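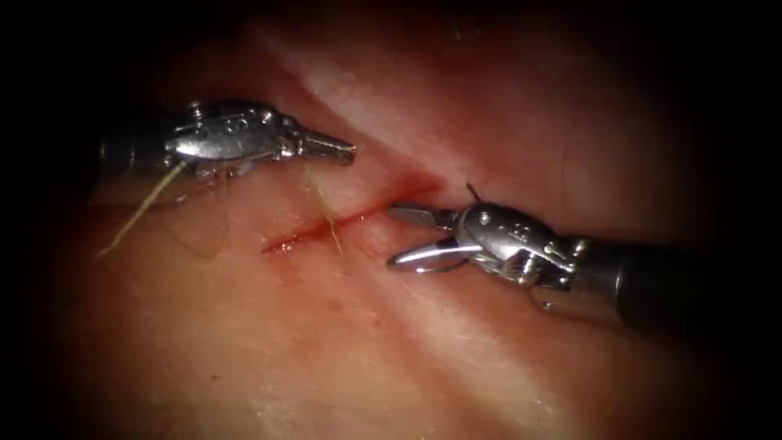 Figure 4. Left jaws closed, right jaws open, facing each other across the incision.

4.3 Comparing two grippers on the suture task

Use this section to compare two jaw sets on an Orkgate controller. The steps assume that both arms are homed and that the camera check in section 4.2 has passed. Allow 80 minutes for a full comparison.

Before you start

Check that the Bowen jaw set is on the left arm and the Tokness jaw set is on the right. Both must have the same firmware, build 434 or later. Put a fresh tissue sample in the tray and cut one straight, shallow line across the middle.

CAUTION: Keep hands out of the tray whenever the arm lights are green. The wrists can turn without the shafts moving.

Steps

1. Open the Compare page and choose Two Arms, Facing.
2. Bring the left arm in until its tips are just above the tissue. Close the jaws.
3. Bring the right arm in from the other side and stop short of the end of the cut. Open the jaws.
4. Look at the camera view. Both sets of tips should be in the lit area. Dark corners are normal at this zoom setting.
5. Press Zero Force on each arm. Wait for the tone.
6. Load the thread and run program 101. The program places one stitch and stops.
7. Save the log. Enter the jaw set name in the Notes box before you close the window.
8. Swap the jaw sets between arms and repeat steps 2 to 7 on a new sample.

Note: If a loose strand hangs under a wrist, pause the program and draw the strand clear before you turn that wrist. Thread caught in the hinge will show up in the log as extra grip force.

Note: Bright spots on the metal can confuse tip tracking. Lower the lamp one step and press Find Tips again. Do not move the camera between runs.

Reading the log

Each run writes 2,612 rows. Compare the Grip and Slip columns only. The Travel column depends on which side the arm is mounted and should not be used to choose a jaw set.

If Slip is blank for either arm, repeat step 5. If it is still blank, replace the wrist cable and see section 7, Illulness Service Parts.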